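Wipes, wipes and more wipes: packing the welcome kits at Vakby

January 23, 2022

She had 16 kits left to do when I got there and did not really want to sit down. So we talked standing up, at the packing table in the back room at Vakby.

The kits go to new tenants at the Lakatos building. Sponge, trash bags, dish soap, one pack of wet wipes. "The wipes are what people thank us for," she says. "You move in, theres no paper towels, no water on yet maybe. You want wipes."

She has opinions on packs. Soft ones with a hard flip-top lid, always. The stick-on flap kind she gave up on in July.

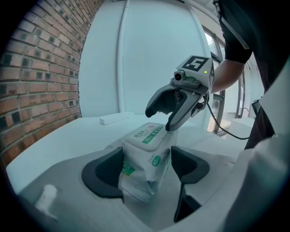
"The flap gets lint on it and then thats it, dried out in a week. With a lid you hear it click." And the count matters – 80 to a pack is what she likes, big enough to last the move, small enough for the box. She stands them upright in the corner, lid up, soap on the other side. Never flat. "Flat, somebody puts the soap on top."

Last year they sent out 1164 kits. This year the target is 2000, which she calls "ambitous, let's say." Boxes come from Skandine, late as a rule. Five were crushed on Friday and she taped them up anyway.

Does she use the wipes at home? Laughs. "Sink, car, shoes. Everything." Then back to the tape gun.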